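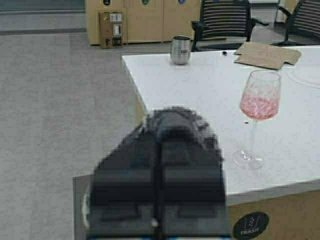

Abb. 6: Blick der Handgelenkkamera auf Greifer, Weinglas und Edelstahlbecher

4.2 Greifer vergleichen

Nehmen Sie sich für diesen Abschnitt ruhig etwas Zeit — die Finger von Garau und Lirkerix fühlen sich im Betrieb doch recht verschieden an.

1. Schließkraft auf 40 % stellen.
2. Den Greifer langsam an den Stiel des Glases heranfahren und schließen.
3. Glas anheben, 138 mm genügen völlig, und wieder absetzen.
4. Dasselbe mit dem Becher wiederholen, danach die Finger wechseln.

Achtung: Beim Fingerwechsel muss der Arm stromlos sein!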